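Jinent秋の公開日に行ってきた(洗面まわりと布もの中心のメモ)

10月16日、Jinentの公開日に行ってきた。Jinentは日用品の展示と貸し出しをやっている会社で、ふだんは取引先しか入れない建物を、年に一度だけ申し込んだ人に開けている。去年は申し込みが遅れて入れなかったので、今年は9月のうちに申し込んでおいた。

うちは小さな宿をやっていて、洗面所に置くものを来春までに入れ替えるつもりでいる。歯みがき粉をどう出すか、コップをどうするか、小物を何に入れるか、タオルの色をどうするか。カタログを見ていても大きさがつかめないので、実物が並んでいるところを見ておきたかった。以下はその日のメモを整理したもの。業者向けの話が多いので、観光の参考にはならないと思う。

行き方
最寄りのバス停から徒歩2分。川沿いの倉庫が並ぶ通りの奥で、看板が小さい。駐車場は来客用の枠があるが、公開日は満車になっていた。隣の材木店の前に停めないようにと案内の葉書に書いてある。私はバスで行ったので問題なかったが、帰りの便は昼過ぎに一度間があくので、時刻表は先に見ておいたほうがいい。

受付は1階。名前を言うと、首から下げる札と館内図をくれる。靴はそのままでよく、傘と大きい荷物は預ける。その日は朝のうち小雨で、傘立ての前が少し混んでいた。見学は組に分かれて回る方式で、私の組は19名だった。宿の人、美容室の人、介護施設の備品担当の人がいて、仕事がばらばらなので質問もばらばらだった。

1階 棚と箱
最初は収納の部屋。金物の棚、引き出し、箱もの。今回の展示は全部で367点あると館内図に書いてあり、その半分近くがこの部屋に集まっているという説明だった。

Drideckという水切り棚の新しい型が出ていた。段の高さを変えられるもので、洗面台の横に置くには幅がありすぎる。流しの脇に置く前提の品だろう。係の人に聞くと、来年もっと細いものを出す予定だが、寸法はまだ言えないとのことだった。棚板が外せるのは掃除をする側としてありがたい。外すときに少し力がいるので、毎日やるには面倒かもしれない。

Welixの積み重ね箱も触ってきた。ふたの縁が浅く、重ねるとやや横にずれる。同じ組の介護施設の人は、棚に入れて使うならこれで足りると言っていた。私もそう思うが、うちは棚が少ないので見送る。

箱の部屋は人が詰まりやすい。通路の片側に見本の値札がまとめて貼ってあり、みんなそこで立ち止まって書き写していた。値段表は最後に紙でもらえるので、ここで写す必要はない。私も途中まで写してから知った。

123号室 洗面の小物と布
廊下の奥の123号室が、私にとっての本題だった。机の上に日用の小物を出して、置いたときの大きさや見え方を確かめる部屋になっている。

机は木の天板で、色は暖かみのあるクルミのような茶。うちの洗面台の棚も似た色なので、ここで見られたのは都合がよかった。白い台の上に置かれた写真だと、透明なものがどのくらい目立つのかわからない。茶色の天板に透明のコップを立てると、ほとんど見えない。宿の洗面所でこれをやると、お客さんが手を引っかけて落とすと思う。透明で通すなら下に色のついたものを敷くか、最初から色つきのコップにする。

歯みがき粉は箱入りで、白地に赤い帯、赤い文字のもの。小さい箱でも、茶色の上に横にして置くと赤がよく目につく。うちではチューブを箱から出してコップに立てていたが、箱のまま置くほうが未開封だとわかっていいかもしれない。ただしごみが増える。ここは家に帰ってからも決まっていない。

浅い透明の容器も見た。四角くて、ふたはない。縁に筋があって、光の加減で少し青っぽく見える。浅いので中のものは取りやすそうだが、ほこりのことを考えると、ふたがないのは迷うところ。毎日入れ替える客室用ならこれでいいし、共用の洗面所なら別のものを探す。

同じ部屋で、部屋の内装を大きく印刷した背景も使っていた。灰色と白とベージュの落ち着いた絵柄で、白い桟の入った窓の向こうに緑の葉があり、窓の近くに縦のひだが並んだ暖房器が描いてある。しわが寄っているので近くで見れば印刷だとすぐわかるが、布の色を当てて見るにはこれで用が足りる。たたんだ薄い水色の布が絵柄に少し重なっていて、灰色やベージュに水色という組み合わせは悪くないと思った。
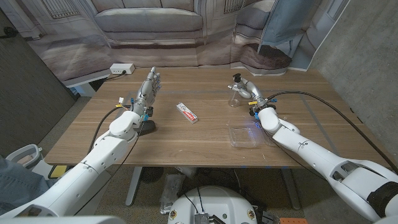
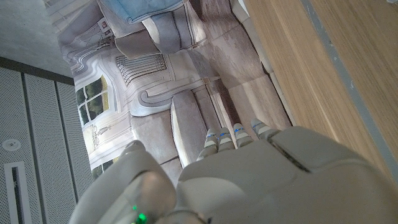

うちのタオルは今、濃い緑で統一している。汚れが目立たないという理由で選んだのだが、洗濯を重ねると色がまだらになって、古いものと新しいものを並べられない。薄い色なら買い足しても差が出にくいと、前に洗濯の業者に言われたことがある。水色は候補に入れていなかったので、今回見ておいてよかった。客室の壁はベージュに近いから、たぶん合う。

この部屋での質問時間に、コップの割れにくさについて聞いた。展示品ごとに扱いが違うので一概には言えず、貸し出しで試すのが早いという答えだった。貸し出しは一品から受けていて、期間は二週間。送料はこちら持ち。コップと浅い容器は候補として番号を控え、帰りに受付で申し込むことにした。

美容室の人は布のたたみ方を気にしていて、棚に入れたときに端がそろって見えるかどうかを聞いていた。係の人の話では、幅を棚に合わせてたたみ、折り山を手前に出すのが基本だそうだ。うちも同じやり方だが、アルバイトが替わるたびに向きがばらばらになる。たたみ方を書いた紙を棚の内側に貼っておくといい、と美容室の人が教えてくれた。これはすぐやる。

2階 水まわりの敷物と掛けるもの
階段を上がって2階。エレベーターもあるが荷物用で、足の悪い人だけ使わせてもらえる。

ここではKerslakeの掛け具を見た。タオル掛け、フック、紙の棚。壁に穴をあける型と、突っ張る型がある。うちは古い建物で、洗面所の壁の下地がどこに入っているかわからないところが多い。突っ張る型のほうが安心だが、濡れたタオルを何枚も掛けたときにどうなるかは展示ではわからない。見本には乾いた薄手の布が一枚掛けてあるだけだった。次からは重いものを掛けた見本も出してほしいと、アンケートに書いておいた。

足ふきマットは厚みの違うものが並んでいて、裸足で踏んでみることができる。靴下を脱ぐ人は少なかったが、私は脱いだ。厚いものは気持ちがいい。ただ、うちの乾燥機には入らないだろう。薄いほうを二枚用意して途中で替えるほうが現実的だと思う。

敷物の隣に、石けん置きと小皿が少し。陶器のものは縁の形がいいが、底がざらついていて洗面台に傷がつきそうだった。裏に貼るフェルトは別売り。こういうところが値段表では読み取れない。

休憩と昼
2階の端に休憩の場所があり、お茶は自由に飲める。食べるものはない。近くに店もないので、昼をまたぐ時間に行くなら何か持っていくこと。私はおにぎりを持っていったので、窓ぎわの席で食べた。窓から川が見える。

休憩中に同じ組の宿の人と少し話した。山のほうで宿をやっているそうで、歯みがき粉と歯ブラシは部屋に置くのをやめ、受付で希望者に渡しているという。やめてから苦情は出ていないが、夜中に着く人には先に渡す必要があり、その手間はあるらしい。うちは受付に人がいない時間が長いので同じにはできない。ただ、全部の部屋に出しておかなくてもいいという考えは参考になった。

貸し出しの申し込み
最後に1階へ戻って申し込みをした。紙に番号と数を書いて出すだけ。混んでいて少し待った。控えた番号がひとつ間違っていたらしく、係の人が一覧で引き直してくれた。番号は品物の札ではなく館内図の裏の一覧から写すのが確実。札のほうは古い番号が残っているものがあるとのことだった。

申し込んだのは次のとおり。
・透明のコップ
・浅い容器、ふたなし
・水色のタオル(大小)
・足ふきマットの薄いほう

掛け具は今回は見送った。先に壁の下地を調べる。

かかった時間は、組での見学が一時間半、休憩と申し込みを入れて三時間弱。入場は無料で、値段表と布の色見本をもらった。色見本は小さいので、実際の部屋に持っていって何枚か並べないと判断しにくい。

借りたものが届いたら客室の洗面所にひととおり置いて、掃除の手間も含めて確かめる。コップの下に何を敷くかは、家にある盆でまず試してみる。結果はまた別の記事に書く予定。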